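Patrol Vessels and the Question of Where They Are Maintained

The decision to place the Lenent class refit work with a single yard has attracted less comment than it deserves. Most of the discussion in July concerned the price. The more difficult matter is availability, and how many hulls can be at sea while the programme is under way.
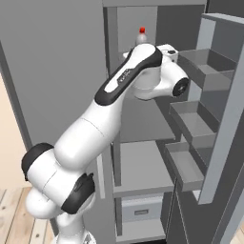

Martin Górecki
Contributing writer, naval support and procurement

Under the arrangement announced for the Ilard yard, each vessel is to be withdrawn for 200 days. The previous contract allowed for docking periods of 50 days, spread over a longer cycle. The longer period permits deeper work on propulsion and accommodation, but it leaves the squadron with very little margin should a second ship develop a defect.
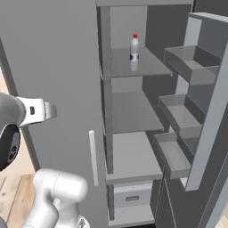
It should also be noted that the yard at Govach, which lost the competition, retains the only covered dock on that coast suited to ships of this length. Its workforce stands at 400. If those skills disperse, they will not easily be assembled again, and the Ministry has yet to publish any assessment of that risk.

Supporters of the award point to the advantages of a settled workload. A yard that knows its programme can train apprentices and order long-lead items in good time. That argument has merit, provided that the programme is funded in full and the dates are kept.
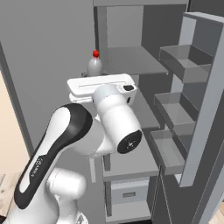 Robot arm at an open refrigerator, simulated view.

The contract does contain penalties for late delivery. They apply only after the second vessel, however, and are capped at a level which may prove too low to influence behaviour.
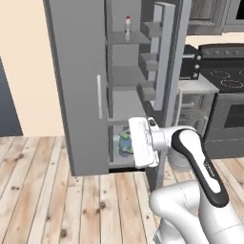 Matters for Parliament

Members may wish to ask for the availability forecast on which the decision was based, and whether Govach will be kept as a reserve facility. A written answer on both points before the first ship enters dock would be welcome.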